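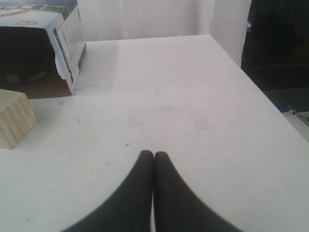

1/11

Sadham have put out another guide to "decluttering your kitchen for good" and I have now read all 124 pages of it so you can spend your evening on something else.

2/11

The big claim is that a clear worktop saves you 800 hours over a lifetime. No source. No footnote. I wrote and asked where the figure came from and got a discount code for drawer dividers.

3/11

Chapter one says to empty every cupboard on to the floor and "feel what you own". I own a colander. I felt fine about it before.

4/11

Then comes the rule that anything you haven't used in 2 months has to go. That's the roasting tin, the jam pan, the picnic flask and every cake tin I have, depending on when you start. Start in June and you'd be buying your Christmas dinner kit again by December.

5/11

Who sells the Christmas dinner kit? Sadham. Page 97, with a nice photo.

6/11

Elfriede Ruchti wrote the foreword. I liked her old column on mending things, which is why I bought this. She used to tell people to keep a biscuit tin of odd screws. Now she says odd screws are "delayed decisions". I'd like to know what she does when a cupboard handle comes off.

7/11

To be fair, the bit on lids is good. Match every lid to its tub, get rid of the ones left over. Took me one cup of tea and I can shut the drawer again. You could print it on a postcard.

8/11

Less keen on the tables comparing storage ranges. Psarras gets 2 stars for "visual noise", meaning the boxes have writing on them. I like writing on a box. It tells me which one has the rice in.

9/11

Several people have sent me the Serkance method instead, where you photograph each shelf and look at the photos a week later. Haven't tried it. I can already see my shelves, they're in my kitchen.

10/11

And before anyone asks, yes, I know about the Tivesitz course. It's the same advice read aloud slowly.

11/11

If you've kept a worktop clear for more than a year on any of these, tell me how, and tell me where you put the toaster. Replies open till ten, then I'm off to bed.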